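Automation Site Visit Report
Course project, Group 5
Submitted May 31, 2024
Authors: Shireen Masilela, Dineo Joubert

1. Why we went

Our project asks whether a small repair shop could hand off part of its bench work to a robot arm. Jorodia holds an open day for students and local businesses, and we signed up in January. The brochure promised "a full bench cycle, hands free." We wanted to see how much of that would hold up.

2. What we were shown

The morning was mostly talk. A presenter from Geerts, the integrator, told us that the Narkden cell had been planned in simulation before any parts were ordered, and most of the demonstration was given in that simulation. We had expected more time with hardware. The arm picks parts from trays and moves them between fixtures on a perforated work surface. 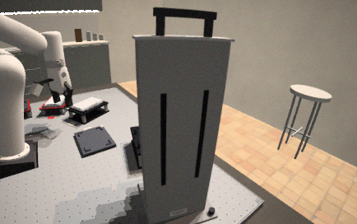

Figure 1. Simulated cell: arm and gripper over a red-rimmed tray, with the raised platform beside it.

The presenter said the simulated cycle takes 70 seconds and that a person needs 61 for the same job. When Dineo asked why a shop would pay for the slower option, the answer was that the arm can run through lunch. Fair enough — but somebody still has to fill the trays, and that time was left out of both numbers.

3. What we doubt

The simulation places every part where the program expects it. Parts in a repair shop come in bent, greasy or missing a screw. We asked what happens when a part sits crooked in the tray and were told the Cestero software "handles variation." We asked to see that and were told it was not in the day's program.

We were also given a payback time of 30 months. The handout does not say what wage or how many shifts it assumes, so we have not used it in our cost table.

4. What we can use

The layout was worth seeing. Keeping the trays and fixtures within reach of one arm is an idea we will try in our own floor plan. Shireen has redrawn our bench on that basis (Appendix B).

We have written to Geerts for test results from a working cell. No reply so far.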